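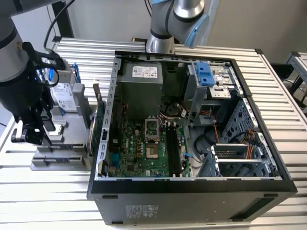 Ticket 98: left arm stops above the processor holder with a joint 5 fault
Opened: 04/03/2026
Opened by: Efraín Echeverri, Rekencombe shared workshop
Product: Vilico controller, two-arm licence
Priority: normal
Status: closed, fixed by customer

Original report

We are building a bench cell at Rekencombe that puts parts back into a desktop computer. There are two arms on one slotted aluminium table. The computer tower lies on its side between them with the side panel off, and the loose parts wait in a grey fixture on the left. The left arm has a two-finger Szalai gripper and does the picking. The right arm stands behind the case and isn't used in this part of the program.

The left arm picks the hard drive without trouble. It then moves over to the processor, which sits in its own raised holder near the front of the drive stand. It gets to the hover point, starts down, and the controller stops it with "J5 torque deviation, motion halted". The brakes come on and the arm stays where it is. I can clear the fault and jog it up again straight away.

It doesn't do it on every run. Yesterday evening it stopped on most of them, and this morning it ran clean until I had nearly decided it was cured, then stopped again. It always stops within the last few centimetres above the processor holder. It has never stopped above the two long slotted holders at the front.

What I have tried:
Restarted the controller.
Re-taught the hover point from scratch.
Slowed the approach to a crawl. It still stops, only later.
Removed the processor and ran the same move with nothing in the holder. It still stops.

The last one makes me think it isn't touching anything. I watched from the side with a torch and the fingers were well clear when it halted.

Controller log and program attached.

Reply from Vilico support

Thank you for the log. The fault you quote means that the torque measured on joint 5 differs from what the controller expects for that pose and payload. It is raised before a collision stop would be, so your remark about the fingers being clear fits.

Please check the following and report each result separately:

Payload. The log shows the payload set for a bare flange. If the gripper is fitted, its mass and centre of gravity must be entered under Tool.

Mounting. Confirm the arm is set as table mounted and that the mounting angle is correct.

Zero position. Move the left arm to its zero marks and check that all joints line up.

Please also tell us whether the fault has been there since the cell was built or whether it began after a change.

Reply from Efraín

Payload: you're right, it was set for no tool. I had the gripper values in a separate tool definition and the program was never calling it. I have put that right. The arm is noticeably less twitchy when I hand-guide it, so it was worth doing in any case.

Mounting: correct.

Zero position: joint 5 looks right to me. Joint 3 might be out by a hair, but it's within the width of the mark.

After correcting the payload I ran the processor move over and over for an hour. It stopped on 3 of those runs. Better than before, but still not something I would leave going while I make tea.

As for when it started, the arms went on the table in October and ran without this fault all winter. In that time we were only doing the drive and the expansion card. The processor pick is new. To make room for it we turned the fixture round, so the wrist now has to rotate further than it used to. I hadn't thought of that as a change to the arm, but I suppose it is one.

Reply from Vilico support

Please send a torque trace for joint 5 covering one good run and one failed run. On the controller, go to Diagnostics, Trace, select the joint and tick "record on fault". Leave the filter off.

Could you also send the joint angles at the hover point, and say how the gripper cable is routed?

Reply from Efraín

Traces attached. I kept them short. In the good run joint 5 is nearly flat until the descent and then rises a little. In the bad run it starts rising before the descent, while the wrist is still turning to line up with the chip, and it carries on rising until the halt. To my eye it looks like a spring being wound up.

Cable routing: it hangs down from above the arm and goes to a black bracket at the side of the wrist, then to the gripper. It's tied off to the upright post at the top. We did it that way to keep it out of the case. There are enough loose power leads and other cables in there already, and I didn't want one more thing dragging across the motherboard.

The angles are in the text file.

Reply from Vilico support

The trace does look like an external load that increases with wrist rotation. At the angles you sent, joint 6 is close to the end of the turn you have allowed in the program, and joint 5 is tilted towards the post. We think the cable is running out of slack in that pose and is pulling on the bracket.

A simple test: with the arm stopped and the brakes on at the hover point, press on the hanging part of the cable with one finger. It should move easily. If it feels tight, please untie the upper end, support the cable by hand at a safe distance and in reduced speed mode, and run the move again.

We do not recommend raising the torque limit to get round this.

Reply from Efraín

Tight as a washing line.

I had looked at that cable plenty of times, but always with the arm parked, and parked it has a nice loose curve in it. At the hover point there's still a curve near the wrist, so it fools you. The tight part is further up, between the tie and the bend.

I untied the top end and held the slack on a broom handle at reduced speed. No fault on any run. Tied it back up as before and it stopped on the second go.

One more thing I noticed. It explains the good mornings, I think. The tie at the top was a hook-and-loop strap and it slips a bit. Every time somebody tidied the bench they pulled the cable back up through it to make it look neat. So it ran well until it was tidied.

I'll sort out a proper support and report back. Please keep this open.

Reply from Vilico support

Understood. When you fit the new support, please allow enough length for the wrist to turn to both program limits and not only to the processor pose. The bracket at the wrist should carry the strain. The gripper connector should not.

If you can program the pick with the gripper turned the other way, that would also bring joint 6 back towards the middle of its travel. The processor is square, so the fingers may be able to take it by the other pair of edges.

Reply from Efraín

Fixed, as far as I can tell. Notes for anyone else who lands on this ticket:

I replaced the strap with a printed clip that grips the cable at one place and can't be pulled through. Colleagues at the Pirncombe workshop have the same arms and sent me the drawing. It needed its bore opening up by 4 mm for our cable because we have the extra sleeve on.

I let down enough cable to reach both wrist limits, then tried it with the arm at every taught point, brakes on, finger test each time. The lowest point of the loop stays above the power supply. It does swing towards the second arm when the left arm goes back to the drive, so I moved the second arm's waiting pose a little further back. They don't meet now.

I also tried turning the gripper the other way for the processor. It works, but the fingers then come down between the holder and the grey post beside the drive, and there isn't much room for them. I have gone back to the first orientation. If we remake the fixture I'll put the processor further from the drive.

I looked at joint 3 again with a straight edge and it's fine. It was me standing in the wrong place.

Torque limit left at the default throughout.

The new trace for joint 5 is attached. It's flat through the wrist turn and only moves on the descent. I ran the processor pick all afternoon with no faults. That was picking and putting back in the holder only -- we haven't gone near the socket with it yet. The frame over the socket is open and the contacts are exposed, and I want the approach proved on a scrap board before I lower anything on to this one.

Reply from Vilico support

Thank you for the trace. It looks normal for this arm and tool.

Before you start on the socket, we suggest reading the section on contact moves in the controller manual, as the ordinary linear move will hold position against an obstruction until the collision limit is reached. A contact move stops at a force you choose. If you need help setting it up, please open a new ticket and refer to this one.

May we close?

Reply from Efraín

Yes, close it. I'll open another for the contact move when the scrap board gets here.

One request for the manual, if anyone there edits it: the page for the torque deviation fault lists payload, mounting and zero position, but says nothing about cables. A line to say "check the cable in the pose where it stopped" would have saved me an evening.

Closing note from Vilico support

Cause: gripper cable under tension at the processor hover pose, with incorrect payload as a contributing factor. Remedy: cable re-supported with more slack, payload corrected, waiting pose of the second arm moved. Manual request passed to documentation. Ticket closed.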